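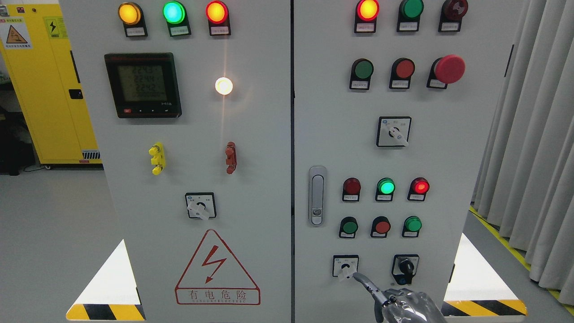
Progress report to the Dromberg Fund: Schooling and First Jobs in Stirmont

Jul 18, 2023

What we have been doing since the last report

Thank you, first of all, for your patience over the spring, when the school records took rather longer to reach us than any of us had hoped. They are now here, they are in good order, and the project is properly under way again.

The household survey has closed with 947 completed interviews. We had planned for more, but the families who did take part were very generous with their time, and many of them answered the long section on homework and paid work at home in far more detail than we asked for. In 300 of these households we were able to speak to a parent and a teenager separately – something the pilot had suggested would be hard to arrange – and the two accounts often differ in ways that will keep us busy for a good while yet.

Early findings

Please treat these as first impressions. Young people who left school for the Brurix apprenticeships seem to earn more in their first year than those who stayed on, but the gap narrows quickly, and among girls we can hardly find it by the third year. We are still working out how much of this comes from who applies in the first place. The Heiskanen method, which we described in our proposal, copes well with the boys' records and less well with the girls', where the groups are smaller.

Money and staffing

We have spent 51 per cent of the grant. Travel came in under budget and data entry went over, and with your agreement we should like to move the travel saving across to cover it. The research assistant's post has been extended to the end of the project.

What comes next

By the end of July we expect to finish matching the survey to the school records, and then we shall begin writing the first of 3 working papers, on family income and the decision to leave school. A draft will come to you before it goes anywhere else, and we would be very glad of your comments – even the awkward ones.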